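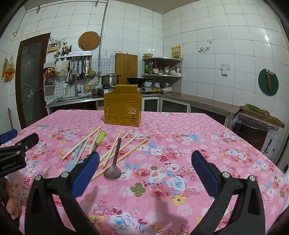 Teaching by hand, 400 times over

At Rarnetti, a small group working on household manipulation, a task begins with a person doing it. The operator holds a gripper and performs the pick and the place, and the recording becomes training data for an arm that has never seen the kitchen. Kristóf Kun, who runs the sessions, asks for 400 demonstrations per task before the first training run. An experienced operator completes roughly 30 in an hour.
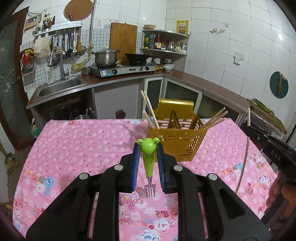

Grip choice accounts for most of the variation between operators. A flat handle gives the pads an obvious pair of faces. Molded handles do not, and operators settle on different heights and angles. On the fork with the frog-head handle, the tines hang straight down between the ridged blue pads, an orientation Kun favors for anything bound for an upright holder – the wrist then needs only to travel and lower. Chopsticks are harder. They roll, and when they cross, lifting one moves the other.

Gion Bühler, who reviews the recordings, rejects those in which the operator pauses for more than a second above the object. A policy trained on hesitation reproduces it. In the March set he discarded 9 of the first 100, mostly chopsticks. Remote control is kept for corrections, when the trained arm stalls and an operator takes over from a second station. Those segments are stored separately and weighted more heavily in the next run.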